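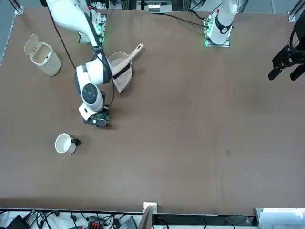 A small dustpan and hand brush on a brown tabletop.

How to Clean Up Dry Plaster and Sanding Dust Indoors

Updated 2021-11-17

Sanding a patched wall leaves a fine powder on every flat surface in the room. If you wipe it with a wet rag first, it turns to paste and dries in the grain of the floor. Work dry to begin with, then damp, and leave the vacuum for the middle.

What you need

Dustpan and soft hand brush
Vacuum with a fine dust bag or a HEPA filter
Two buckets
6 microfiber cloths
Flat mop
Dish soap
Dust mask and safety glasses
Painter's tape and plastic sheeting

Before you start

Turn off forced-air heating or cooling and tape plastic over the vents. Close the door and lay a damp towel along the bottom of it. Wait 20 minutes after the last sanding so the dust in the air can settle. Put the mask on before you go back in.

If the house was built before 1978, have the old paint tested for lead before any sanding. The steps on this page are not for lead dust.

Step 1. Pick up the heavy stuff

Start at the wall you sanded. Hold the dustpan flat against the floor and pull the brush toward it in short, slow strokes. Lift the brush as little as you can between strokes. Empty the pan into a lined trash bag, with the pan held down inside the bag before you tip it.

Do window sills and the tops of door frames the same way, then do the floor under them again.

Step 2. Vacuum

Use the soft brush attachment on walls, working from the ceiling down. Go over baseboards twice. A shop vacuum with a standard paper filter will blow fine plaster back out of the exhaust, so check the filter first. Tap it out or replace it when the suction drops.

For a room of 200 square feet, expect to change or clean the filter once.

Step 3. Damp wipe

Fill one bucket with warm water and a small squirt of dish soap, and the other with plain water. Wring the cloth until it stops dripping. Wipe one section of wall, rinse in the plain water, dip in the soapy water, wring, and go on. Change the plain water when it looks milky.

Let the walls dry before priming.

Step 4. Mop

Mop last, starting in the corner farthest from the door. On hardwood, keep the mop barely damp and dry the boards with a clean cloth as you go. If a white haze shows up the next day, mop again with plain water.

Getting rid of the dirty water

Do not pour it down the sink. Plaster settles and hardens in the trap. Let the bucket stand overnight, pour the clear water off onto bare ground outside, and scrape the sludge into the trash.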